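Drakdale Park Glasshouse: frequently asked questions
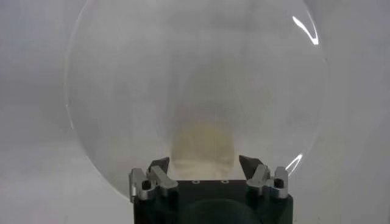
Page last changed: Sun 25 January

Where was the glasshouse?

On the upper terrace of Drakdale Park, between the bowling green and the Vestov Road gate. The ground has been grassed over, but the brick footings still show as pale lines in a dry summer. The two stone steps beside the path led up to the south door.

Who built it?

It was put up by Pace and Sons, a local firm of builders who also did the park railings and the first bandstand. The drawings are signed by the younger Pace. We have not found out whether he designed the building or copied it out from someone else's plan.

How big was it?

The drawings give a length of 60 feet for the main house. The glazier's account lists 2,958 panes, but it includes the cold frames and the potting shed, so please don't quote it as a figure for the glasshouse alone.

What was grown there?

Mostly ferns and palms, with camellias along the back wall. There was a show of chrysanthemums every autumn. Older residents often mention a banana plant. It does appear in the gardeners' notebooks, which say it had to be cut back twice because it was pressing on the roof.

Why was it taken down?

The boiler failed and the council of the day decided against replacing it. The tender plants went to the nursery at Zasdale and the house was used for storing deckchairs for a few years. By then the timber was in poor condition, and the whole building was sold for scrap. The boiler house stayed up longer and was used by the bowls club.

Does anything survive?

The footings, the steps, a length of iron floor grating now set in the path by the pond, and 12 of the original plant labels. The labels are kept in the local studies room at the library and can be seen on request. The large camellia behind the tennis courts is said to have come from the glasshouse. We can't confirm that.

Will it be rebuilt?

There are no plans to rebuild it. A proposal for a smaller plant house on the same spot was looked at some time ago and did not go further – the footings are protected and nothing can be fixed to them.

Can I visit the site?

Yes, during normal park hours. There is no charge. Guided walks run in September and take in the terrace, the pond and the old nursery wall. Each walk is limited to five people as the terrace path is narrow.

I have an old photograph or postcard. Would you like to see it?

Yes please. We are short of views of the inside and of the north end. Hand it in at the library desk marked for Nia Maddocks, who will copy it and post it back to you. Please write your name and address on the envelope and not on the photograph.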